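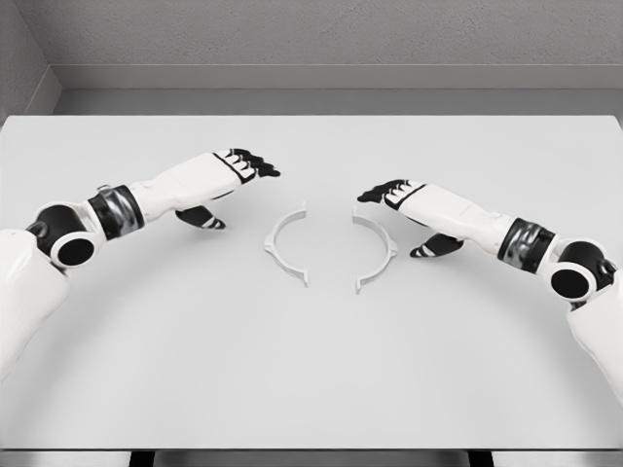

The two-handed ring task in the club's simulator, with both halves on the table.

Robotics Club: Some Assembly Required

The Milton robotics club has spent the fall learning how hard it is to put a circle together. The task, set by club adviser Ludmila Pešek, goes like this: two arms, two hands, two halves of a ring. Pick them up, bring them together, hold them there. A toddler could do it, as several parents have pointed out, and the club would like those parents to try it in Python.

All of the work so far has been in simulation. The team calls its program Talon, a name chosen back in May, when everyone expected it to grip things. The left hand learned first. The right hand was supposed to be the same code with the signs flipped, and for two weeks it reached with great confidence for a spot under the table. Tarık Akgül found the mistake, a single minus sign, and has been fairly gracious about it, in that he only brings it up at meetings.

Since then the club has logged 1,170 practice runs. The ring has been closed 45 times. Akgül would like it noted that most of those came in the last batch, after the team slowed the wrists down and stopped letting both hands grab at once. The remaining runs include a good many in which one half was delivered neatly to the middle of the table and the other was flicked out of the room. Simulated floors, at least, don't need sweeping.

The next job is the thumbs. They tend to arrive early and nudge the piece away before the fingers have closed, and there are now 3 competing fixes, each with its own branch and its own loyal following. Pešek has asked that they be merged before anyone starts a fourth.

The club will show its best version at the Bamurden student robotics evening on 1/10/26. Entries are run live, with a fresh starting position for the parts, so the team can't simply play back run number 45. New members are welcome at any level, and anyone who can explain rotation matrices in under an hour will be given a chair and a snack.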